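Inicio Hogar Recipientes Índice Buscar

Cesta de plástico calada

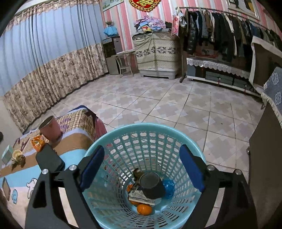 Categoría: Recipientes domésticos

La cesta de plástico calada es un recipiente abierto, de paredes perforadas, usado para reunir objetos sueltos. El borde suele ser grueso y liso, para sujetarla con una mano. En el modelo redondo las paredes se estrechan hacia la base y las aberturas pueden alargarse en ranuras.

Uso

Al ordenar un dormitorio se coloca en el suelo, junto a la cama, y recibe cosas muy distintas: fruta, papeles, envoltorios. Después se clasifica el contenido. La fruta se aparta primero, pues se golpea con facilidad.

Fabricación

Se moldea por inyección. El taller Maler, de Dramville, ofrecía 12 colores y una serie de 1,000 piezas por molde.

Véase también: Cubo, Canasto

Comentarios (2)

Nieto: Falta la limpieza. Las ranuras se lavan bien con un cepillo de dientes viejo.

Bernadette Strickland: En Truvcombe las usábamos para las pinzas de la ropa.

Este sitio utiliza cookies. Aceptar Configurar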